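Revue Travail et Techniques — Rubrique : Automatisation et emploi
10 September 2025
Par Floor Verbeke

4.2. Le poste de démonstration et la redistribution des gestes

L'enquête a été menée sur le site de Jarnden, où l'entreprise Van Leeuwen prépare et conditionne des articles textiles souples : sacs en toile, housses, pochettes. L'automatisation y a longtemps été limitée aux convoyeurs et à l'étiquetage. La manipulation du tissu restait entièrement manuelle, car une pièce souple ne se présente jamais deux fois de la même manière et les préhenseurs classiques, réglés pour des objets rigides, la laissent glisser ou la froissent. Le programme Gosa, lancé par la direction technique, vise à confier à des bras robotisés trois opérations : la prise du sac en vrac, sa mise à plat et le premier pli.

Les bras n'ont pas été programmés trajectoire par trajectoire. Ils apprennent à partir de gestes exécutés par le personnel du conditionnement, qui travaille avec une pince dans chaque main. Une partie de l'équipe a ainsi quitté la ligne pendant quelques heures par poste pour produire des démonstrations. Nous avons analysé 1 974 séquences enregistrées, auxquelles s'ajoutent 27 entretiens conduits avec des opératrices, des opérateurs et des agents de maîtrise. Les entretiens ont duré entre quarante minutes et deux heures. Ils ont eu lieu sur le site, à l'écart de la hiérarchie, et trois personnes ont demandé à ne pas être enregistrées.

Le premier effet observé concerne le geste lui-même. À la main, les opératrices saisissent la toile entre le pouce et l'index, la secouent et la lissent du plat de la paume en un mouvement continu. Avec les pinces, la paume ne touche plus le tissu et le lissage disparaît. Il faut tendre la pièce entre deux points de prise, puis la reposer (figure 3). Plusieurs personnes décrivent les premières journées comme un retour à l'apprentissage — certaines avaient pourtant plus de quinze ans d'ancienneté au pliage.
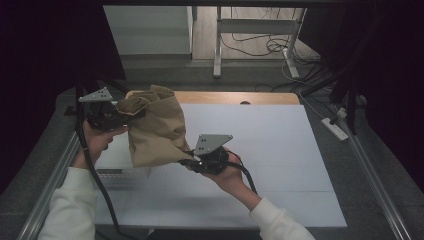
Figure 3. Manipulation d'un sac en toile beige à l'aide de deux pinces tenues à la main, au-dessus d'un plateau blanc.

On plie moins vite et on pense davantage, a objecté Drarkthorpe lors de la réunion de restitution, mais la prime, elle, est toujours calculée sur la vitesse. Sa remarque a été reprise par plusieurs participants. Les heures de démonstration étaient en effet comptées comme des heures hors production, et les personnes volontaires perdaient une partie de leur rémunération variable. La direction a corrigé la règle en août, sans effet rétroactif.

Le deuxième effet touche à la définition du travail bien fait. Sur la ligne, un pli réussi se juge au résultat : le sac entre dans son emballage, les bords sont alignés. Au poste de démonstration, une séquence peut être rejetée alors que le pli est correct, parce que l'opératrice a hésité, repris la toile ou changé de main. Les critères de rejet ont d'abord été fixés par les ingénieurs seuls. Les opératrices ont contesté ce choix en faisant valoir que la reprise fait partie du métier et qu'un bras qui n'a jamais vu de reprise ne saura pas quoi faire d'une couture mal prise. Après discussion, une catégorie « reprise utile » a été ajoutée à la grille, et quelque 96 séquences écartées ont été réintégrées.

Le troisième effet est d'ordre collectif. Le conditionnement fonctionnait par binômes stables, avec une entraide peu visible dans les consignes : l'une prépare la pile, l'autre rattrape un retard. Le départ d'une personne vers la démonstration défait le binôme pour une partie de la journée. Les agents de maîtrise ont d'abord compensé par des remplacements au cas par cas, puis par une rotation hebdomadaire. Cette rotation est mieux acceptée, mais elle répartit aussi la fatigue des poignets, mentionnée dans la majorité des entretiens et absente de l'évaluation initiale des risques.

La question de l'emploi reste ouverte. La direction s'est engagée à ne supprimer aucun poste pendant la durée du programme. Elle ne s'est pas prononcée sur la suite. Les personnes interrogées ne rejettent pas le principe de la machine, dont elles attendent qu'elle prenne en charge les grandes séries. Elles demandent en revanche que la contribution aux démonstrations soit inscrite dans les fiches de poste et prise en compte dans les classifications. À la date de clôture de l'enquête, cette demande était en cours d'examen.

Dans le même dossier
— 4.1. Le terrain et la méthode d'enquête
— 4.3. Rémunération variable et temps hors production
— Troubles du poignet et outils tenus à la main : une revue des travaux
— Apprendre un métier, l'apprendre à une machine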